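The Puff Count on the Box Is a Wish

Every box of vape batteries and cartridges makes you a promise. The one in my kitchen drawer, a Nukness starter kit I bought last May, promises 700 puffs per cartridge. I have never come close. I've stopped expecting to, and I think the rest of us should stop treating that number as if it meant anything.

My complaint is simple. A puff has no agreed size. If I take a short, shallow one while waiting for the bus, that's a puff. If my friend Godfrey Rashidi sits on his porch and pulls until his eyes water, that's a puff too. When a company prints a number on a carton, it has picked a length of draw, a power setting and a rest period between draws, and it has picked them without asking either of us. Try finding those three things on the packaging. I looked over the whole Nukness box, including the flap under the barcode, and they aren't there.

I wrote to the company. Hường Hồ in customer support answered within a day, politely, and told me that results "vary with individual use." I don't doubt it. But if results vary that much, why print a single figure in the largest type on the box?

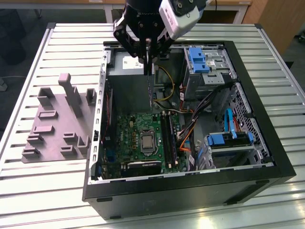
What the battery people say

Batteries are the same story in milliamp hours. The Evik pen I moved to is sold as lasting "all day," and I'd like to know whose day. Mine gives up before dinner. The Sinon, which costs twice as much, is sold as lasting "all day and beyond," and it gives up shortly after dinner.

Emmanuel Mabula runs the shop where I buy most of this stuff, and he thinks I'm being unfair. His view is that customers need something to compare, and a flawed number beats no number. I see the point – I'd hate to shop blind. But a comparison only works if everyone measures the same way. One disposable on his counter claims 3,095 puffs and the one beside it claims 3,794. Is the second one better? Maybe it holds more liquid. Maybe somebody in an office shortened the puff. Emmanuel couldn't tell me, and he sells both.

Other things we plug in get a better deal than this. The power supply in a plain office computer carries a label full of certification marks. I don't understand half of them, and I'm sure they don't cover everything, but the marks have names and you can go and look up what they stand for. My vape's label has a flame, a leaf and the word "premium." 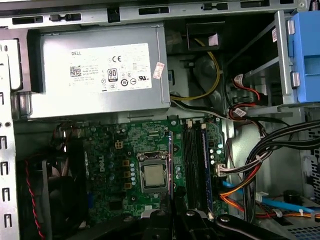

A Dell power supply and its label, with the motherboard below.

Felista Chege, who edits this page and has never vaped, asked me why I cared. It's a fair question. Part of it is money. I went through 74 cartridges in a year and I budgeted for far fewer, going by the box. The other part is that I gave up cigarettes for this, and I was counting on the number to tell me how much I was using. If you're trying to cut down, a bad count is worse than useless, and plenty of people are trying to cut down.

I don't expect a law. I'd settle for one line of small print: puff length, power setting, how long the test rested between draws. Rweyemamu already prints the first of those on its refill bottles, so it can be done, though I notice they put it on the bottom.

Until the rest follow, I'm writing the date on each cartridge with a marker when I open it and going by that.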